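2019-10-27

**Medieval burials found beneath former priory at Brodcombe**

Archaeologists working at Brodcombe have uncovered 24 graves beneath the floor of the former priory chapel, the Gorkesham Archaeology Trust announced today. Three of the burials held small lead crosses.

The dig began in July, after drainage work exposed part of a stone coffin.

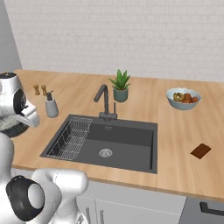

*Kitchen counter with sink and dish rack.*

"We expected one or two graves from the priory's last years," said site director Boglárka Fodor. "Several lie under the earliest floor, so they must be older than the chapel we knew."

Bone samples have gone for radiocarbon dating. Béla Katona, who is studying the crosses, said one carries part of a Latin prayer for the dead.

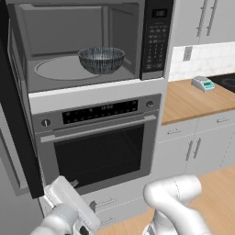

*Built-in microwave above the wall oven.*

The remains will be reburied at Brodcombe once study is complete, with a short service open to all. The crosses will go on show at Gorkesham Museum. A free talk by Ms Fodor will be held there, with 100 places available.

**Press contact:** Ilona Lengyel, Gorkesham Archaeology Trust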